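15 June 2021

Still at the kitchen table with the service papers, which by now have their own smell and their own chair. I told myself I'd do an hour after breakfast and it is now past four and I've had two pieces of toast all day.

So – Great-grandpa's labor company. I finally got the muster list to line up with the pay book! Back in March I was ready to give up on it, the names were spelled three different ways and whoever kept the pay book had handwriting like a spider falling downstairs. But I went through it line by line with the ruler under each row and there are 132 men on the list and 132 in the pay book, once you accept that "Comlam" and "Comilham" are the same village. Which they are, they have to be, there's nothing else on the old map that fits.

He's number 90. Just sitting there in the middle of the page, surname, initial, a shilling stopped for a lost blanket. I don't know why the blanket got me but it did. I had to go and stand on the porch for a bit.

What I can't get straight is when they went over. The family story always had him crossing in the spring of 1917 and unloading shells within the week (Mom tells it with a lot of hand movements). The pay book has the whole company still drawing home rates well into the summer. Either the story slipped a few months, as stories do, or the clerk was slow changing the rates over, and I can believe that of him, having lived with his handwriting.

I sent the whole muddle off to the Flolgate history group last night and expected to wait a week. 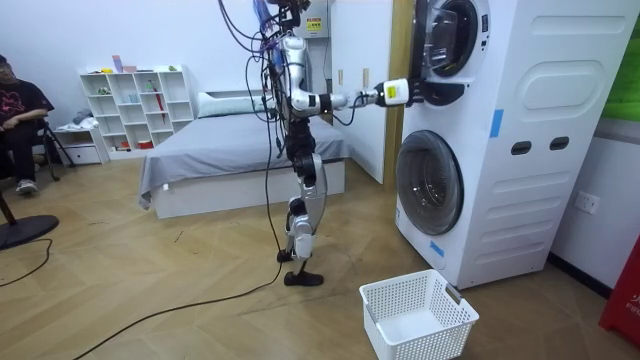
Salamatu Darko wrote back before lunch that I should stop leaning on the pay rates altogether, the clerks in those companies changed them whenever a new book was opened, and what I want is the sick list, because a man who reports to a field hospital in France is in France whatever his pay says. She's seen the same gap in two other companies and it was seven weeks in one of them. She also thinks I've misread a date on page 9 and that my "June" is a "Jan." I got the magnifying glass out and, well, it might be.

I felt foolish for maybe a minute and then very cheerful. The sick list! I have the sick list! It's been in the green folder since Aunt Dee's house was cleared and I never opened it properly since I thought it was all sore feet and bad teeth. It is mostly sore feet and bad teeth. But there are dates next to the feet, and a column for the place, and somebody much tidier than my spider did the writing.

I only got through the first few sheets before my eyes gave out. Ugwu is there, the corporal, the one who stands next to Great-grandpa in the group photograph, in with a cut hand. No sign of Great-grandpa so far. He may have been one of those maddening healthy people.

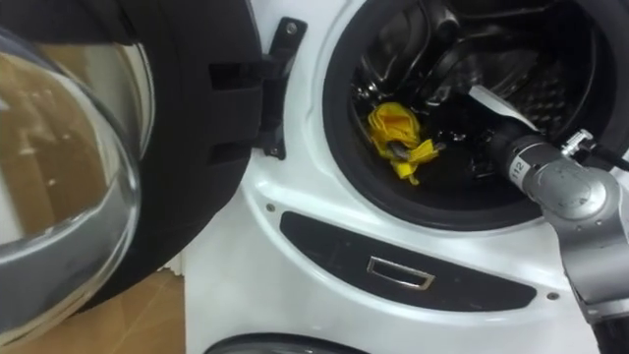

Was he ever near the actual fighting? Close enough to be shelled, going by his one surviving letter, but he carried a shovel and never a rifle, and the letter is mainly a complaint about tea.

I used to skip over that part when people asked. As a kid I wanted him charging at something. Now I'd much sooner know what he ate and who he shared a tent with and whether he ever paid off that blanket.

Mervyn Oakley is lending me his scanner on my way through town tomorrow, so I can send Salamatu the page with the June/Jan trouble and let her fight with it. Must remember the long cable. Must also eat something that isn't toast. There's half a chicken pie in the fridge and I'm going to have it cold, standing up, with the sick list well out of reach of the gravy.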